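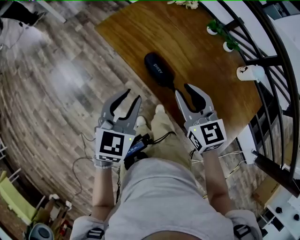
Ticket 1000-26
Subject: Round table rocks, top has a sticky patch
Opened by: Jayanthi Kurup
Assigned to: Doğukan Dursun
Item: Baso round table, wood
Status: Open, waiting on part

Jan 26, 2018, Jayanthi Kurup
The round table near the black railing rocks when you lean on it. It was fine until we moved it over from the window side. There is also a patch on the top that feels tacky. I wiped it with a damp cloth twice and it came back both times. Can I use the Grinik cleaner on it? The label only mentions sealed wood.

Doğukan Dursun
Please don't use Grinik yet. Two questions first. Does it rock in every position, or only where it stands now? And is the tacky patch where people put hot cups?

Jayanthi Kurup
Turned it a quarter turn and it still rocks, same leg. So I don't think it's the floor. The patch is where the tray used to sit. Cups go on the tray, so yes, probably heat.

Doğukan Dursun
Same leg after turning means the leg or its glide. Tip the table on its side on a blanket - two people, the top is heavy - and check the glide under that leg. It should screw in flush.

Jayanthi Kurup
Glide is missing. There is just the threaded hole. The other legs have theirs. I looked along the wall at the window side and found nothing.

Doğukan Dursun
OK. Ordered a pack of glides from Ertürk, part 9 on their sheet. Until it arrives, fold a piece of felt under the short leg and don't drag the table. The bare leg will mark the floor.

For the top: mild soap, warm water, wring the cloth almost dry, wipe with the grain, dry it right away. Leave it overnight with nothing on it. If it is still tacky the finish has softened and I'll rub it down and put Trarnine oil on that part.

Jayanthi Kurup
Felt is in and it doesn't rock now. Did the soap and water. Much better but I can still feel an edge to the patch if I run my hand across it. Glasses cases and paper don't stick to it anymore.

Doğukan Dursun
Good. Keep cups off it for now. I'll bring the oil when the glides come and do both in one visit. Leaving this open.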